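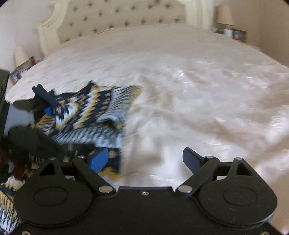 Welcome back to the guest house pages, and thank you for your patience while I got round to the upstairs rooms! Galang is the big bedroom at the back of Stuscombe, and it is the one people write to us about most. We name the rooms after places we've been happy in, and Galang was where we spent a very hot July before we ever thought of taking in guests. The bed is a queen, and the tall headboard behind it, with its carved, scalloped wooden border and those small dark buttons running in diagonal rows, was the first thing we bought for the house. I paid 900 for it at a sale in Flillberg, which was more than we had spent on the car that year, and Tomos Gronow and his brother needed most of an afternoon to coax it up the stairs.

The duvet is cream white and we keep it plain on purpose – with a headboard like that you don't want flowers as well. I shake it out from the foot end and then let it settle however it likes, so if you are a person who needs hotel corners, please bring your own patience.

There is a lamp on each side, so one of you can read while the other sleeps. The shade on the right is a beige drum, and the left one is pale too, though they were never sold as a pair. I did look for a match for a while and then grew fond of them as they were.

Both bedside tables have a framed picture on them, gold-toned on the right and dark-bordered on the left, the left one with a good bit of blue in it. Akihiko Katayama stayed ten nights last winter and told me he said good morning to that one every day.

Galang sleeps two, with breakfast from eight. The Skustdale room across the landing comes next, once the curtains are back up.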